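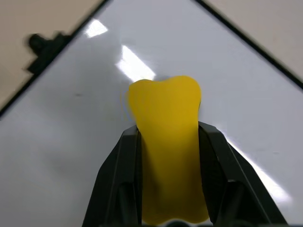 Notebook, cost review, Katsaros account
2019-04-02

Picked up where the last entry stopped, at the freight invoices. All of the March carrier bills are now in the sheet except the two that came as scans with the second page missing. I asked Katsaros for those again this morning. Their accounts payable person is out until the 9th, so I left the rows in yellow with no amounts in them. Please don't fill them with an average. The last time we did that on a client file the placeholder ended up in the final report.

Freight

The carrier contract has a fuel surcharge table in Appendix C. The surcharge on the bills doesn't follow it. It follows the table in the older contract, which ended in December. I checked 14 bills by hand and the old table fits every one of them to the cent. So the carrier never loaded the new rates for this customer, or loaded them under a different account number. Katsaros has two account numbers with them, one for the main warehouse and one left over from before the move. All 14 are on the leftover one.

Next step is to pull the bills on the other number and see whether those are right. If they are, the fix is to close the old account and ask for a credit back to January 1. If they aren't, it's a bigger letter.

The difference per bill is small. The largest was $118 and most are under $20. I would not put this at the front of the report, but it's money they're owed under a signed contract and it takes one letter to get it.

Also saw residential delivery fees on shipments to a commercial address in an industrial park. Three so far. Noted in column M. The carrier's own address lookup lists the place as commercial, and I saved the page as a PDF in the Freight folder.

Phones and data lines

Farhad Bagheri went through the phone bills yesterday and left me his tally. He has 163 lines on the inventory, counting fax, alarm and elevator lines. I went through it once and have these corrections:

The elevator lines stay. The building code needs them, whatever the usage report says. He had them marked "no usage, cancel." I changed that to "keep, confirm with landlord who pays." The lease reads as if the landlord pays for anything inside the shaft, so this may come off the client's bill anyway, but that's a question for the landlord and we shouldn't guess at it in the report.

The alarm lines need a call to the alarm company before anything is said about them. Some of these places moved to cellular units years ago and the old copper line is still billed. Others still use the line once a night for a test signal, and it won't show up as a call.

The fax lines I agree with. Sales and purchasing each want to keep one. The others have had no pages in or out for the whole review period.

Farhad's sheet sorts by monthly cost. I re-sorted a copy by location, and it's easier to go through with the office managers that way. Both versions are in the folder. His is the master. Make changes there and I'll refresh mine.

Ploltholm

The renewal with Ploltholm (waste hauling) comes up this summer. Notice has to be in writing, by certified mail, no less than 60 days before the end date and no more than 120. I had this wrong in my earlier entry, where I wrote 90. Corrected on the contract calendar. If notice goes out too early it doesn't count, and the contract rolls for another three years, so somebody needs to own this date at the client. I'll raise it on the next call.

The container at the back dock is billed for three pickups a week. The dock supervisor says the driver often finds it less than half full. I asked him to write down the fill level at each pickup for the next four weeks. He's willing. I made him a one-page form with the date, a line to mark and a space for initials. If the log supports it we'll suggest two pickups, and we'll ask about a compactor only if they want to look at it. I don't think the volume is there for a compactor.

The price increase clause allows a yearly change tied to the consumer price index. The last increase was larger than the index. I need the exact month they used as a base before I say so to anyone. Sent a short, polite question to their billing office.

Hunusar

Nothing new on the software licenses. Hunusar has promised the user list twice. Without it I can't match licenses to people. In the meantime I took the HR roster and struck the names of anyone who left before January, so the match will go fast when the list comes. The roster has nicknames in it in places and the license list probably uses legal names. Match on email address where there is one.

One thing to watch: they bill in blocks, and the client is just over the line for the 500 user block. If the cleanup takes them under it, the saving is the price of a whole block. I don't want this mentioned to the client until we have the count. They'll put it in a budget.

Fee calculation

We get paid on the savings that are adopted, so the base period matters more than anything else in the agreement. Went back and read section 4 again. Base period is the 12 months ending December 31, and it's adjusted for volume. The wording on volume is loose. It says "adjusted for material changes in volume" and doesn't say what material means or who decides. On the Jallell job we had the same wording and it took two long meetings to settle. I'd like to get a one-paragraph side letter signed before we hand over any findings. Draft is in the Agreement folder as side_letter_v2. Version 1 had the percentage wrong, please delete it if you have a copy.

Credits for past overbilling are handled separately from forward savings. Same split, but paid when the credit shows up on a bill and not when the vendor agrees to it. Keep the two on separate tabs. I moved the freight items over to the credit tab, and only the closed account number remains on the forward tab.

Small things

The summary tab was adding one row twice, the row for postage meter rental. Someone inserted a line above the total and the range stretched over the subtotal. Fixed, and the total now ties to the detail. I also locked the formula cells. The password is the usual one.

Bank fees: analysis statements came in for all the accounts but the payroll one. Haven't opened them.

Uniform service: the contract is signed by someone whose title was branch supervisor. Ask the client whether that person had authority to sign for five years.

Insurance is out of scope. The controller asked about it on the phone and I told him so. If he wants it looked at he should go to a broker who does fee work, and I said I could pass on names.

To do

Bills on the second carrier account number, me.
Call the alarm company, list of line numbers in hand, Farhad.
Landlord question on the elevator lines, wait until the controller says go ahead.
Notice dates for Ploltholm on the agenda for the next call.
Chase the two missing scan pages after the 9th.
Ask Hunusar for the user list a third time and copy the controller on it.
Side letter to the client for signature once Farhad has read it.
Payroll account analysis statement still to come from the bank.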